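Two Arms and Many Plugs: a talk with the Vadura student club

When I visited the Vadura club in Esthorpe, it was already after 6 in the evening and the students did not look tired at all. Their teacher, Yao-tsung Tseng, gave me a chair and asked me to keep my coat away from the cables.

The club is preparing for a school competition in December. The task is to sort household electrical things with two robot arms. "Last year we had blocks of wood and it was too easy for us," Tseng told me. "Power strips have cords, and a cord never lies the same way."

Viera Tichý writes most of the control program. She explained that the team has recorded 748 practice runs until now, and that she has watched every one of them. "I dream about plugs," she said, and laughed. The hardest for her is the moment when both arms want the same place. "We gave the right arm the priority. It is not elegant, but we had no more crashes after this."

I asked about money also. The club has spent 3,550 dollars in 2 years, and the biggest part went to motors. Todor Kovačević, who is the youngest, changed three of them himself.

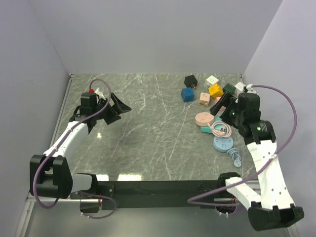
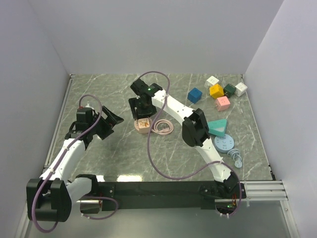
The cubes and the round power strips belong to the set the club practices with.

Kyriaki Triantafyllou was less sure about the plan when I called her later. She said that a rule of priority is fine for 60 seconds of competition, but she would like the students to try once without it, even if they lose some points. Tseng has promised to think about it after December.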